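Skisley workshop – open day walk-round, April
Pre-opening safety checklist with comments
Filled in by: Cosmin Chiriac
Doors: 10.30. Walk-round started 8.15, done in a rush, sorry for the handwriting (now typed up)

Key: OK / FIX = before doors / WATCH = fine but keep an eye on it

1. ARRIVAL AND WAY IN

1.1 Front door opens fully, held back on hook – OK
1.2 Mat flat, no curled corners – FIX. Back left corner lifts. Taped at 8.40, tape is ugly but holds.
1.3 Sign-in sheets, pens, badges – OK. 238 booked across the day. Badges printed for all of them, plus blanks for walk-ins.
1.4 Max in the building at once – the Toluleck people on the door have the clicker. When they say full it is full, even for the mayor.
1.5 Step at side entrance marked – OK, yellow strip redone last month.
1.6 Ramp – OK. Bit of gravel, swept.

2. FIRE AND EXITS

2.1 Rear exit clear inside – FIX. Pallet of brochures in front of it. Moved. Please do not put it back.
2.2 Rear exit clear outside – OK
2.3 Extinguishers in date, pins in – OK, all looked at.
2.4 Alarm test – done 8.25, heard in toilets and upstairs. Not very loud in the store but no visitors in there.
2.5 Assembly point sign – WATCH. Faces the hedge. Still readable if you know where to stand.
2.6 Who takes the sign-in sheets out – front desk. Told them twice.

3. DEMO AREA 1 – CUKECK PALLET CELL (fenced)

3.1 Gate interlock stops the cell – OK. Tried 3 times, stopped each time.
3.2 E-stops, both – OK, reset fine.
3.3 Fence panels tight – FIX. One bolt finger loose by the gate. Nipped up.
3.4 Light curtain – OK with test rod.
3.5 Floor line for visitors – OK. Kids will put toes over it. Presenter to say so at the start of every run, not just the first.
3.6 Noise – measured at the line 10.00, fine for a ten minute demo. Ear defenders in the box for small children, box is under the desk.
3.7 Speed – reduced for the day. Key out and in the safe. Someone asked for full speed "just for the last run". No.

4. DEMO AREA 2 – SHEHU TALK AND VIDEO

4.1 Chairs linked in rows – OK
4.2 Aisle width – FIX. Too tight on the window side, took a chair off each row.
4.3 Projector lead across walkway – cable cover down. OK
4.4 Blind cord – tied up high.
4.5 Talk runs twenty minutes. Last year it ran nearly 187 in total if you add up all the overruns, and that is what jammed the corridor. Keep to the clock please.

5. DEMO ROOM 3 – HANDLING TASKS AT THE SINK

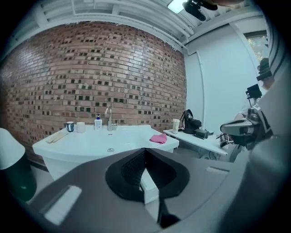 Main worry for me in this room is water and electrics being neighbours, so presenters please read this bit even if you skip the rest. Sink is used for wiping and tidying tasks only, tap stays off while visitors are in. No drinks on the table. There's a cup standing on it at the left end, and a black backpack next to that up against the white wall, and both go before doors. Bags in the lockers. Cloth in the basin can stay, check it isn't over the drain before anyone runs the tap at clear-up. The light wooden board on the front corner of the sink is WATCH, push it well back from the edge or it'll end up on somebody's foot.

5.1 Arm by the table, reach marked on floor – FIX. Tape missing on the visitor side. Put down 9.20.
5.2 Hand on stop button the whole time arm is powered – presenter 2 does this and nothing else. Not photos, not questions.
5.3 Cables under table – FIX. Tidy to the back, nothing where a foot goes.
5.4 Mugs on the sink – plastic ones if we have them. Spare set in kitchen cuboard.
5.5 Visitors trying the hand-held gripper – one at a time, adult with under twelves, fingers out of the gap. Wipe the handle between goes.
5.6 Floor – mop and wet floor sign by the door. Sign is the one with the broken leg, lean it.
5.7 Group size – eight, no more. Rest wait in corridor, left hand side.

6. FIRST AID, FOOD, TOILETS

6.1 First aid box – FIX. Low on small plasters. Bought more 9.35, reciept on my desk.
6.2 First aiders – 2, both in green lanyards, not to take lunch togther.
6.3 Urn – on the back table, not the front one. Lid locked.
6.4 Allergy cards by the cakes – OK apart from the flapjack. Need to ask who made it.
6.5 Toilets – OK. Hot tap in the accessible one is very hot, sign up.

7. SIGN OFF

All FIX items above closed by 10.15 except 6.4 (flapjack) and 5.4 (mugs). Second walk-round at 1.00, mainly sections 2 and 5. Power down order at close: room 3, cell, then projector. Keys back to me in person, not left on the desk.

C. Chiriac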